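I get asked a lot whether a machine could take over the dull jobs in our shop and in people's kitchens. I've spent a fair bit of this year looking into it, so I'll put down where I've got to. Thread.

Background first. I help run a small dry goods shop in Rirnorstead. Spices, lentils, flour, that sort of thing. Much of the work is bagging, weighing, labelling and packing orders. The rest is sweeping.

1/ Floors. Yes, machines can do floors. Ours has a Tufa, a round vacuum that goes out at closing time. It does the open parts well and leaves the corners and anything under the bottom shelf. We still sweep, but less. I'd call that one mostly done.

2/ Weighing. Also done, and it was done long before anyone talked about robots. Our filler drops lentils into a pouch to the gram. It paid for itself in 11 months. It can't cope with whole chillies. They hook into each other and block the chute, so those go in by hand.

3/ Labels. Half done. The printer sticks them on flat pouches. Round tubs come out crooked unless somebody holds the tub.

4/ Packing a customer's order is where it stops. Last year we packed 3529 orders and every one was done by a person. I asked two suppliers for a price on something that would do it. One never rang back. The other, Besico, asked whether all our goods could be made the same size. They can't.

5/ Tsehay Weldu, who buys from us for her café, asked why it's so hard when a car factory has had robot arms for decades. Fair question. A car door is the same door in the same place every time. A shopping bag is a different shape each time you touch it.

6/ Same goes for the kitchen. A dishwasher is a very good machine, but a person still has to clear the table, scrape the bowl and find a space for it on the rack. Those bits are the chore now.

7/ Two arms make more sense to me than one for this kind of work. One to hold, one to put in. Try packing groceries with a hand behind your back and see how far you get.

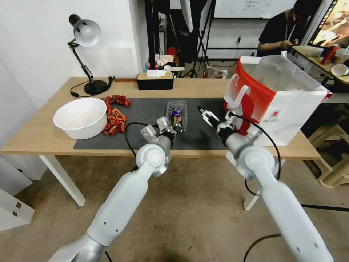 8/ Packing and clearing up are what I'd want a pair of arms to manage before I spent any money. Picking up a clear clamshell without crushing it is one job. Getting it into a paper bag is another, and with a plastic liner puffed up over the rim like that one there's not much of an opening to aim for. Dried chillies lying in a pile are worse again, all curled different ways. Then there's the bowl with the pinkish residue in it, and knowing that it wants washing.

9/ Speed matters too. Saron Gebretsadik does our packing and she'll fill a bag while talking to someone at the counter. A slow machine might be fine overnight with the shutters down, if it didn't need watching. If it needs watching, I've got two wages for one bag.

10/ So my answer for now: floors yes, weighing yes, labels sometimes, packing and clearing up no. I've put a note in the Tellura stock book to ask for prices again next November.

11/ If you run a small shop and have got a machine packing mixed orders, please reply with what you sell and what goes wrong with it. I'm more interested in the second part.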